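Last week I got to go to the open day at Gradent, a robot workshop in Warkatstead, and I've been bursting to tell you about it! I'd seen robots in movies, sure, but I'd never stood close enough to hear one hum.

So what is a robot arm? Hold out your own arm and bend it. You've got a shoulder, an elbow and a wrist, right? A robot arm has bending places like that too, called joints, and a motor inside each one does the job your muscles do. At the very end, where your hand would be, there's a gripper. Most grippers have just two fingers (try picking up a cookie with only your thumb and one finger and you'll get the idea).

The table I liked best had two arms working at it, and I stood there for 18 minutes. My feet hurt!

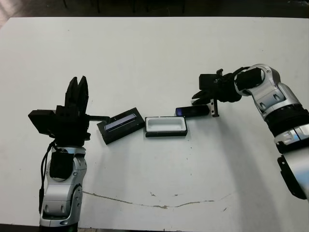

*Two arms, one white table and three small things in a row. Look for the two-fingered gripper on each arm.*

How does a robot know what to do? People teach it. At Gradent, a person moves the arms through a job, and the computer saves every move. Then they do it again. And again! One job took them 250 tries, spread over 16 days, and that was an easy one. Small things are tricky because the fingers have to stop in just the right spot. Squeeze too soon and you get a handful of air.

Want to try it at home? Put on oven mitts, line up three small things on a table and pick them up one by one. Now do it with one eye shut. My best time is 54 seconds, and I dropped the eraser twice.

The next open day is in February, and kids can come with a grown-up.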